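Lollov: Generating Nonsense Verse by Controlled Word Drift
Student project report, second revision
7/30/22

1. Purpose

The project examined whether a small rule-based program can write nonsense verse that readers accept as verse. Nonsense verse depends on words that sound right and mean little. A reader follows meter and rhyme through lines that would fail as prose. Most text generators of this size lose the meter first and the rhyme soon after. The program, called Lollov, keeps both fixed and lets only the vocabulary move.

2. Source material

The word list holds 3,000 entries, typed by hand from school readers, hymn sheets and a seed catalog. Each entry has a spelling, a stress pattern and a rhyme class. Proper names were removed, with two exceptions. Dollow and Paredes were kept as test words, the first for its falling stress and the second for its stress on the middle syllable. Both appear often in the output and should be read as sounds only.

Stress was marked by ear. A second pass in January corrected entries where the first marking followed spelling too closely. "Poem" was changed from one syllable to two. "Fire" was left at one, although the meter sometimes wants two.

3. Method

A poem is built in three stages. The first stage picks a frame, meaning a stanza with empty slots. There are eight frames, all of four lines. The second stage fills the slots with words of the correct stress. The third stage applies drift, in which a word is replaced by a near neighbor in sound. One vowel or one consonant may change per step. A slot may drift at most two steps. With three steps the test readers lost the link to the original word, and the verse became a list.

Drift is not applied to rhyme words. An early version allowed it, and the stanzas fell apart at the right margin.
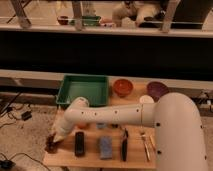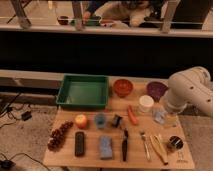

Noun slots gave the most trouble in the second stage. When nouns are drawn freely from the full list, a stanza fills with abstractions (mercy, reason, weather) and the reader has nothing to hold. Lollov was therefore given a restricted pool of plain household nouns, and each stanza must use at least one of them. The pool was tested with tray, bowl, cup and table, all of which can be seen in both or one of the two photographs, and the green tray in particular supplied the adjective and noun pair for the stanza below. The pair scans as two stressed syllables, which suits the opening of a line. The output after one step of drift was:

Green tray, green tree, the miller's daughter,
The bowl has bowed, the cup has cupped,
And Dollow walks upon the water
Until the morning is used up.

The fourth line breaks the rhyme, as "cupped" and "up" share a vowel but not an ending. The program had filed them in the same class. The error was corrected in the list, but the stanza is reported as it was produced.

4. Reading test

A set of 80 stanzas was printed without titles. Half were made with the restricted noun pool and half without it. Readers marked each stanza as verse, as broken verse or as neither. They were not told how the stanzas had been made. Stanzas were read silently first and then aloud, and only the mark given after the second reading was kept.

Stanzas from the restricted pool were marked as verse more often. The difference was clear in the shorter frames and weak in the longer ones. The test was too small to say more than that. Several readers changed a mark from broken verse to verse after reading aloud, mostly where an unstressed syllable had been dropped from the start of a line.

5. Comparison with Prolonel

Prolonel is the earlier program from the same course. It joins whole lines taken from a fixed store, so each line is sound but the stanza has no thread. Lollov has weaker lines and stronger stanzas. Prolonel never repeats a word by design, while Lollov repeats often, and the repetition appears to carry much of the effect. One further stanza is given for comparison:

Paredes said the bell was bold,
The bell was bald, the bill was paid,
And all the hay was bought and sold
Before the second egg was laid.

6. Known faults

Articles are inserted by a simple rule and come out wrong before a silent h. The program has no notion of tense, so a stanza may begin in the past and finish in the present. Rhyme classes were built for one accent, and readers with another accent reported false rhymes in "dawn" and "barn."

Drift sometimes produces a word that is rude. A block list was added after the first print run and now removes the common cases. It also removes "cock" from the farmyard frame, where the word is harmless, and that slot is at present filled by "hen."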